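Finger Pads, Round Two: the Hustitari pair against the Barredo pair

If you read my last gallery you know I came away from the Barredo grippers a bit grumpy. They squeeze hard, they weigh next to nothing, and they drop anything with a round handle the second you turn your wrist. So when a set from Hustitari came in I cleared my November afternoons (well, most of them) and put both pairs through the same list of jobs, two-handed, with small stuff on a table. Makeup things, mainly! I know that sounds like an odd pick, but a makeup kit is a wonderful torture test. You get thin round handles, slick little cases, lids that don't want to stay where you put them, and soft things that squish out from between the pads if you pinch a hair too hard.

Quick word on how I kept score, because people asked last time. One run is one full pass through the list, both hands working, and a run is spoiled if anything hits the floor or if I have to let go of a gripper to fix something by hand. I did 16 runs per pair over the whole comparison. With the Barredo set I spoiled more runs than I care to print. With Hustitari it was a lot better, but it wasn't clean, and I'll get to why.

The controller side stayed the same for both, a Dastel box I've had forever, so I could blame the pads for pad problems and leave everything else alone. The markers stayed on too. I log the position of both hands off the marker cubes, and if you swap cubes between sessions you're recalibrating until bedtime. Ask me how I found that out.

All three pictures are from one of the tabletop days, the first two from the gripper cameras and the last one from the head camera. I picked them out of roughly 600 stills, so be kind.
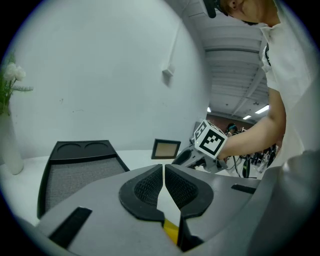
Looking out over the pads, with the marker cube on the other gripper facing back at me. 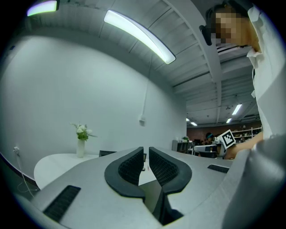 The grid texture on the inner faces is what I'd been wanting to try.
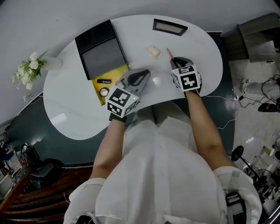

Both grippers from above, with a makeup brush pinched in the right one.

Brulley wrote in after I posted the first half of my notes, saying that texture is only half the story and that I should be looking at how much the pad gives behind it: "A grid on a stiff backing just gives you a lot of tiny hard corners. Try the same handle with the pads half closed and see if it still rolls."

So I did try it, and Brulley has a point. At half close the Hustitari pads let a thin handle settle in before they really bite, and once it has settled it stays put when I turn my wrist over. Close them fast, straight to full, and the handle can still skid toward the tips. That was the cause of nearly every spoiled run I had with them. I'd get impatient around run ten, snap the grip shut, and watch a brush go sailing. The Barredo pads skidded no matter how gently I went, fast or slow, so I'm calling that one for Hustitari by a mile.

Flat things are another matter. For lifting a slim case off a slick tabletop I liked the Barredo tips better! They're thinner at the end, so you can sneak one under an edge. The Hustitari tips are chunkier and I kept pushing the case along the table like a tiny snowplow. I ended up using the other hand as a stop, which works fine, but it means both grippers are busy for what should be a one-hand pick. If all you do is flat parts, I'd think twice.

Soft stuff was the surprise of the whole comparison. I had a sponge down as the job most likely to go wrong and it was the easiest thing on the list with either pair. Squeeze, lift, done. I've dropped it from the list for next time and put in a cap that has to be twisted, which ought to hurt more.

A few odds and ends I wrote down while I still remembered them:

Weight. My kitchen scale says the Hustitari is 400 grams heavier per hand than the Barredo once the camera and cube are on. You don't feel it in the first few runs. You feel it in your forearms at dinner.

Straps. Use a wrist strap, and snug it up before you start. Mine worked loose once and I spent the rest of that run steering with my fingertips, and the log from it is all wobble.

Camera view. The wide lens on the gripper shows plenty of table off to the sides, which I love for two-handed work, but the pads themselves take up a big chunk in the middle, and small things vanish behind them right when you want to see them. I've started coming in at a bit of an angle so I can see the object longer. It felt clumsy for a day and now I do it without thinking.

Tracking. The markers held up nicely as long as I kept each cube turned out where something could see it. The head camera did most of the heavy lifting there. When I tucked one hand behind the other I'd lose it for a moment, and the Dastel box does not like that one bit (it beeps, and it is not a polite beep). I had 71 short dropouts across the Hustitari runs, nearly all of them on the jobs where my hands cross. Moving things farther apart on the table fixed most of it.

Pad wear. Too early to tell. I looked the Hustitari pads over with a magnifier on Sunday and the grid still looked crisp to me, but the Barredo ones looked fine at this stage too, and then one of them started peeling at the corner.

Next up I want to mix them, with a Barredo on my left hand for sneaking under flat things and a Hustitari on my right for handles. The closing speeds don't match, so the Dastel settings will need some fiddling first, and I'm going to put a cap on how fast the Hustitari closes so I can't get snappy with it. If anybody has run two different grippers off one controller, please tell me what you did about the timing. I've got one spare set of pads and I'd like to still have it at the end of the month.

14 comments | 38 shares

Contact | Text and photos copyright the author, please ask before reposting | Back to top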